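Trelwood Kitchen Words, version 4

This is a small word list of household and kitchen terms, collected by Poonam Kanaujia and Živko Perić from old recipe notebooks in Trelwood and Breseck. It has 400 entries. Each entry gives the word, the spelling used in the notebook, a short meaning in modern English and the village where the notebook was kept.

The files are plain text, one entry per line, with tabs between the columns. Please open them as UTF-8, otherwise the accents will be damaged. Words which we could not read with certainty have a question mark in the last column.
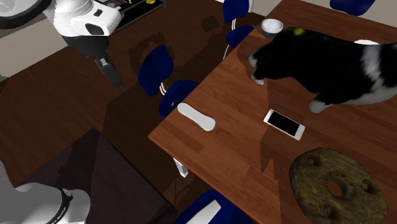
Can I use the list in a printed cookery book?

You may use it freely, also for sale, if you name both collectors and the version number on the page with the credits.

Known problems

For 13 entries the village is missing, because the covers of the notebooks were lost. The measures (cup, gill, spoon) are left as written and we did not convert them to grams. Two different hands wrote in the Breseck notebook, and we have not separated them yet.

Changes

In March the column for plural forms was added. Chih-ming Shek corrected the sorting of words with a hyphen.

Corrections are welcome. Please send the line number together with the new reading.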